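Forncombe Arts Building, quarterly walk-round, June
Inspector: Chunhua Zhong. Accompanied by Guoqing Fu, who had the keys, or most of them.

Front entrance
Door closes by itself: Pass. Closes with some enthusiasm. Mind your heels.
Mat lies flat: Fail. Third quarter running. The tape from last time is now also a trip hazard.
Exit sign lit: Pass.

Stairwell
Handrail firm: Pass, upper flight. Lower flight wobbles if you lean on it, and leaning is what people do with handrails.
Storage on stairs: Fail. One Votier floor polisher, boxed, addressed to a tenant who moved out in the spring.
Emergency light, 60-minute test: Pass. We sat with it for the full hour and have now discussed everything.

Kitchen
Extinguisher in date and on its bracket: In date. Bracket is holding up a calendar.
Fridge temperature: Pass. The contents are a matter for the tenants' consciences.
Kettle cord: Fail. Replace before anyone makes tea.

Tully Room
Occupancy notice posted: Pass, behind the coat rack. Please move one of them.
Window locks: 5 checked, all working. One painted shut, so very secure.
Tabletops stable, no sharp edges: Pass.
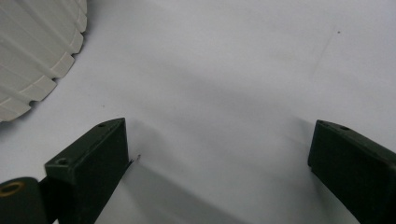 Does the building have to close while the fails are fixed?
Only the lower stairs, for one morning. Use the back stairs until the handrail is done.

Costs
Handrail, Grekarier quote: $1,872
Mat, cord and a proper hook for the extinguisher: $530

Signed off with fails outstanding. C. Zhong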